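Last updated: 1 February 2026

Younger Siblings in Film Series: How Side Characters Grow

Our group looked at how young supporting characters change over the course of a film series. We chose the Clastitz films because both parts follow the same family, and the younger sister, Clita, has a larger role in the second.

We started in September by logging every line she speaks. She has 161 lines across the 2 films. In the first she mostly answers questions. In the second she starts conversations and disagrees with her brother – something she never does earlier.

We also read 1178 comments from a fan forum. Most were about the lead actors, but the ones on Clita often brought up her clothes, which get darker and plainer as the story goes on.

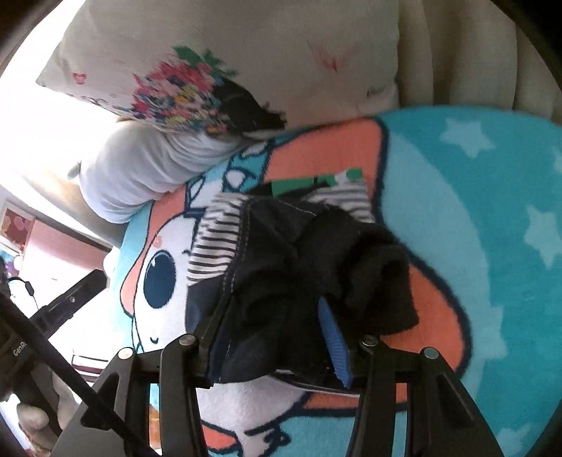 Figure 1. Navy knit garment, held in a gripper.

The costume part of the project is short. We did not have time to compare each outfit with the script.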